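Cell notebook, window bench
August 21, 2026

12 shares | 2 comments

Purpose of today: turn the loose habits we have round the arm into written rules before Pavholm come in October. Elvira Cárdenas has the old sheet, I've got the pen. Writing as we go so excuse the state of it.

Old sheet is one side of A4 and half of it is about the Clavano cell we no longer have. Struck out: anything about the foot pedal, anything about the conveyor. Kept: the bit on who may enable. One person enables, same person disables, name on the board. If you go for lunch you disable and rub your name off. Not negotiable, been sloppy on this.

Hand first as it's what people touch most.

Hand rules, draft:
- no reaching past the fingertips while enabled, even at slow speed
- fingers parked open before anyone leans over the bench
- wrist seam looked at at start of shift. Any gap or lifted edge, stop and write it here, don't tape it
- rest pose must keep the fingertips off the glass. Needs a proper taught point, at the moment everyone jogs it to where it looks ok
- wrist camera is part of the tool. Its view gets checked after every tool change, same as the TCP

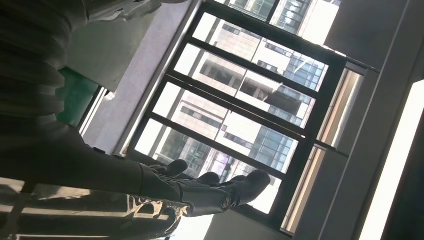 Light and the wrist camera

Window side is bad for the wrist camera, everyone knows, never written down. Strong daylight comes through and the panes go nearly white, and anything polished on the bench throws streaks back. Exposure on auto hunts about when the wrist swings past the glass. So:

1. Lock exposure before teaching. Write the value in the log, not on a sticky note.
2. Teach and run with the blind in the same position. If you taught with it up, run with it up.
3. If the view has more window than work in it at any taught point, re-teach that point. Elvira says make this a hard rule. I said strong recomendation. She won.
4. No reference marks on the glass. Stuff outside is not a reference either (yes, that has been tried).

Locked ours at 2000 microseconds for now, will want revisiting on a dull day.

Speeds

Bench teaching limit was written in three places with three different numbers. Now one: 380 mm/s, and only with the enabling person stood at the pendant. Kimaro paperwork we were sent has its own layout for this, we'll copy the layout and keep our own number. Anything faster needs the guard closed, full stop. Elvira wants the limit set in the controller and passworded as well as written down. Agree. Need to find out who has the password, ask Wonik's support if it comes to that.

Also: speed override is not a safety setting. Putting this in capitals on the sheet. Had two people tell me this month that they'd "made it safe" by turning override down.

Tray and surfaces

Steel tray is the worst thing we could have picked for glare and the best for wiping down, so it stays. Rules for working over it:

- approach from above the ridges, never slide along them. Ridges are rounded but a fingertip dragged across will still chatter
- keep clear of the raised rim on the way in and out. Via point above rim height, taught, with a name. "rim_clear" or similar, not P17
- tray position checked against the stop each morning. If it has shifted do not re-teach to suit, move the tray back
- bellows: look along the folds for rubbing before enabling. No cable ties on it, no leaning on it
- bolt at the finger joint gets a paint mark and goes on the weekly check. Torque value to be looked up, left blank on the draft

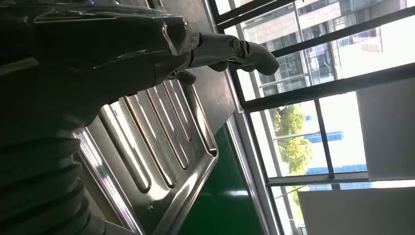 Argument over whether the green surface counts as part of the working area or not. I say yes, if the fingers can get to it then it's in, and that means no mugs, no phones, no Allen keys left about. Elvira says then the line has to be marked, people won't guess it. Fair. Yellow tape on order, and the line goes where the arm can reach with the tool on, bare flange reach is no use to anyone.

Same question for the window frame. Can reach it, so it's in, so it needs a software limit. Put a plane in the controller parallel to the glass. Offset still to decide, want it to include the tool plus some margin for stopping distance at teaching speed. Measure stopping distance properly, don't take it off the data sheet.

Stop tests: both e-stops, start of every week, written down with initials. Press it while moving slowly, not while parked. A stop tested with nothing moving only tells you the light works.

To do
- type this up, one side, big print
- rest pose, teach and name it
- controller limit + plane
- delete old Clavano pages form the shared folder
- Elvira to read the draft with fresh eyes on Monday, I'll do the stopping distance before then if I can get the pendant

Left on the board: arm disabled, key in drawer.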